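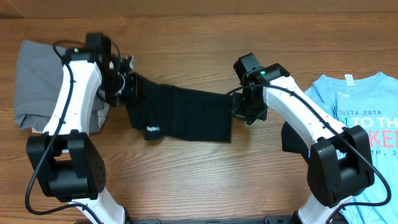
**Ticket:** dye transfer after wash program "Dark Care"
**Product:** Ekeo front-loading washer, home model
**Opened:** 19 June 2018
**Status:** open, waiting for answer from support

Hello,

I am writing again on the same problem, because my first message in February was closed without a solution. I will try to be more complete this time.

The washer leaves gray marks on light-colored trim when I wash dark clothes. I mean things like a black top with a white label, or dark trousers with a pale lining. The marks are soft at the border, like a pencil line that was rubbed with a finger. They do not come off with a second wash. Before I had this machine, I washed the same clothes in an older one for years and I did not see these marks.

**Settings I normally use**

- Program: Dark Care
- Temperature: cold
- Spin: medium
- Extra rinse: off
- Detergent: Lubis liquid for dark colors, the dose for a half load

**What I tried already**

Test 1. I cleaned the drawer, the filter and the rubber seal around the door. There was some lint in the lower fold of the seal, and a gray film that smelled a little of soap. I wiped it away with a damp cloth. The next wash had the same marks.

Test 2. I ran the empty drum on the hottest program, without detergent, as the manual recommends. The water in the door glass looked clear to me. The next dark load was good — no marks at all — but the one after it had them again.

Test 3. I changed the detergent to Brukia powder. The marks were still there, and in addition I had white powder in the pockets, so I went back to the liquid.

Test 4. I turned on the extra rinse. This gave a better result. The marks were lighter, and on one pair of trousers I could not find any. But the program becomes very long, and I do not think that an extra rinse should be necessary every time.

**Reply from support, copied from the e-mail**

> Thank you for contacting us. Marks of this kind usually come from overloading or from new garments that release color. Please reduce the load and wash new garments separately. If the problem continues, please check that the inlet hose is not bent, and send us the error code.

**My answer**

There is no error code. The display shows the normal end of program each time. I checked the hose behind the machine and it is straight. I also closed and opened the tap to be sure that it turns completely.

The clothes are not new. I did one load with only 2 garments, both washed many times before, and the marks came also there. So I do not believe it is overloading.

I noticed one more thing, which I did not write in February. When I stop the program just before the last spin, there is still dark water at the bottom of the drum, and it needs a long time to go down. With the old machine I could hear the pump work strongly at this moment. With this one the sound is weak and it comes and goes. Maybe the dirty water is not leaving fast enough, and the clothes are lying in it. I am not a technician, so please correct me if I understand it wrong.

**Questions**

1. Is there a way to run only the pump, to test it alone? I did not find this in the manual.
2. The drain hose goes up to a wall pipe that is quite high. Which height is the maximum for this model?
3. If a technician must come, can it be the service shop in Hollis? It is the nearest to me. The last time I was offered a different one, and they could not come for 5 weeks.

I bought the machine new and it is still under warranty. I have the receipt and can send a copy.

**Added later the same day**

I lowered the drain hose as far as the wall pipe permits and washed one dark load with the extra rinse off. There is a mark on one collar, smaller than before. The pump sounds the same. I will leave the hose in this position until I hear from you.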